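Planus (robot arm)

Planus is a small robot arm for the tabletop, built by Pramila Yadav and other members of the Clallano shared workshop. The project includes the arm, a simulated copy of it, and the program which controls both of them. It is made for picking up light objects and putting them down again, and the builders also use it for teaching new members of the workshop.

History

Yadav started the arm at home, on a kitchen table, as a replacement for an older machine with the name Chauhan. The Chauhan arm had only four joints and could not turn its wrist, so it reached an object always from the same side. In December the work was moved to Clallano, where a drill press and two printers were available. The first version from the workshop had weak shoulder gears, and these were changed after a month of use.

Construction

The arm has 6 joints, each with its own servo motor. The links are printed in plastic and closed with screws, so a broken part can be taken out without opening the next one. The largest load allowed by the builders is 200 grams. The full reach is 300 mm, measured from the shoulder to the tips of the fingers. The power supply is kept in a separate box under the table, together with the emergency switch.

Simulation

Before a new movement is tried on the real machine, it is tested in a simulated room. The room program is called Jorum and was written in the workshop. It contains the arm, furniture and simple objects for gripping, mostly cubes. The light in Jorum is set very strong, and pale surfaces lose most of their detail.

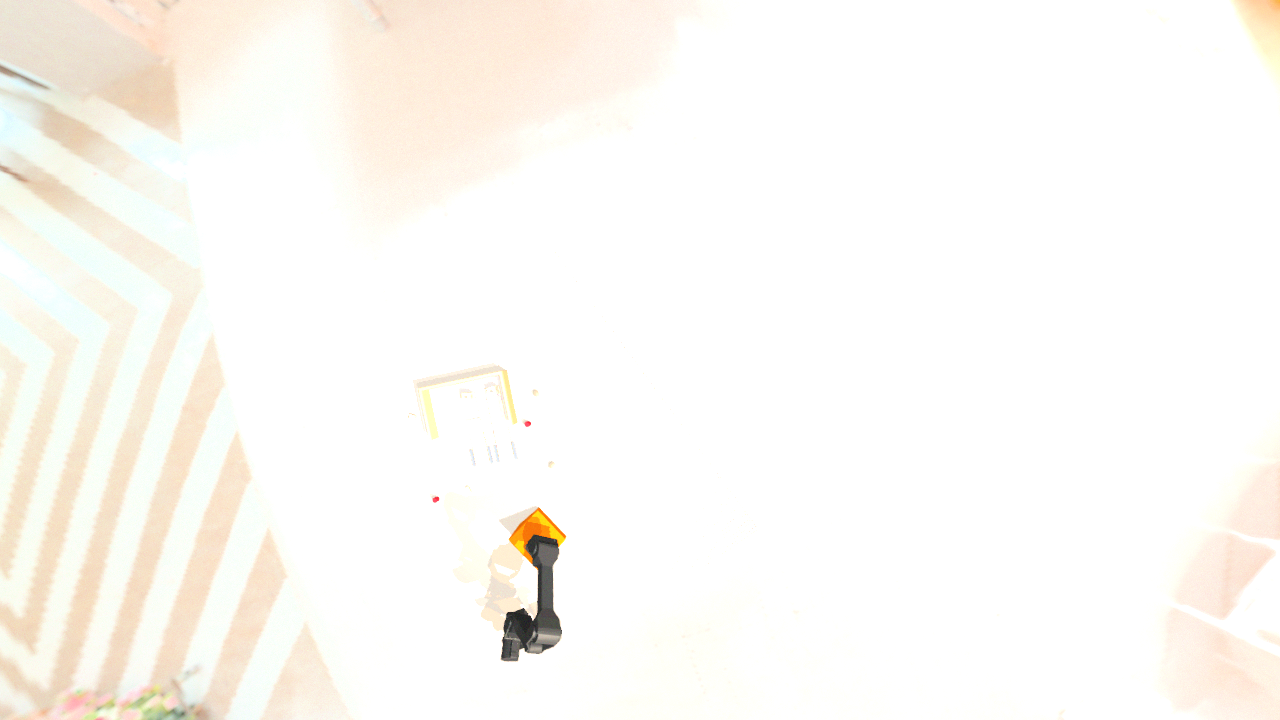 The simulated room in Jorum, seen from above, with the dark arm at the orange cube and paler, see-through links to its left.

The simulation runs at 30 steps per second on an ordinary laptop. Friction is treated in a simple way, and for this reason a grip which holds in Jorum can still slip on the table. Members are asked to repeat each new grip by hand at low speed before they save it. The saved movements are kept in plain text files, one file for each task, and can be edited without the program.

Later work

A second gripper with softer fingers is in preparation. Yadav has also written a building guide, which covers the wiring and the printed parts but does not yet include the calibration of the wrist. The drawings of the old Chauhan base are stored with the guide, as the same bolt pattern is used in Planus.

See also

Chauhan (robot arm)
Clallano workshop
Jorum (software)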